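2021-09-25

Short answer, no. Longer answer, not yet, and I'm tired of being told otherwise by people who don't do their own laundry.

I've been meaning to write this since January, when a brochure from Tradadex landed on my desk at the shop. Glossy thing. An arm that "takes over the tedious jobs." Fine. Which ones? Our tedious jobs are emptying the scrap tote, finding the washer that rolled under the bench, untangling the air hose. The arm did none of those. It moved a part from one tray to another tray, and the trays were bolted down. Somebody has to fill the first tray. Guess who.

People keep mixing up two things. A machine doing a job, and a machine doing one piece of a job after a person has tidied up everything around it. My dishwasher is great. My dishwasher doesn't clear the table. It has never once scraped a plate or noticed the good knife shouldn't go in there. I do that part, then I push a button and say the machine washed the dishes.

Same on the floor. We had a Zanetti feeder at the old place in Grirkholm, ran like a dream as long as every blank was within spec. One bent one and it stopped dead. Then you'd stand there with a pry bar, 26 minutes one time, I was watching the clock because I wanted my lunch. A kid with gloves would of tossed the bent one over his shoulder and kept going.

So when I say chores I mean the dumb stuff. Pick up a ball. Put it somewhere. Slide a board over. Stuff you'd ask a five year old to do and mostly get done. That's where the real work is right now, and a lot of it is done in simulation first, which makes sense to me. Nothing breaks in there. You can drop a ball 2000 times and not once crawl under the couch after it. 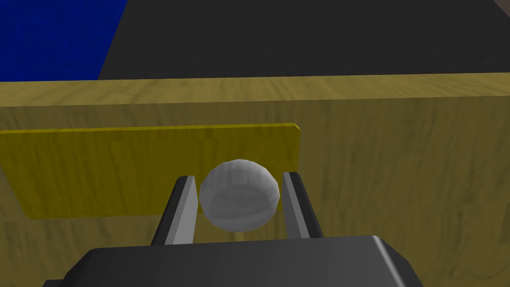

And picking up a ball is hard! Really. Close too soon and you knock it. Come in a little to one side, off it goes. Squeeze too much, too little, same result, ball's on the floor. You and I don't think about any of it because our fingers are soft and they tell us things. Two stiff fingers tell you a lot less. Now make the ball a wet sock. Make it a sock that's inside out and stuck to a towel. Good luck.

I'm not against any of this, by the way. My knees are bad and I'd hand over the floor mopping tommorow. What gets me is the pricing of the promise. They show you the ball and sell you the whole kitchen. A machine that can pick up a ball can pick up a ball. Might be a long road from there to a sink full of pans, might be short, I don't know and I don't think the guy with the brochure knows either.

The Dambrauskienė bakery down the street bought a machine for stacking trays last year. Works fine, they like it. They also moved a wall, changed the racks, and quit making the long rye loaves because the long ones hung over the edge. 276 trays on a good day. Are they happy? Yes. Did the machine learn the bakery? No, the bakery learned the machine. I miss the rye.

Houses won't do that. You can't move a wall for every gadget and you sure can't bolt the laundry down. Kids leave things on the stairs. The dog relocates a shoe. Any machine that wants to work in my house has to put up with my house.

What I'd want from the sales people: show me the misses. Five tries in a row, no cuts, with the ball put down somewhere different each time by someone who doesn't work for you. If it gets three, say three. I'd respect three. I'd maybe even buy three, depending what it costs and who fixes it.

Until then I've got a load in the dryer and it isn't folding itself.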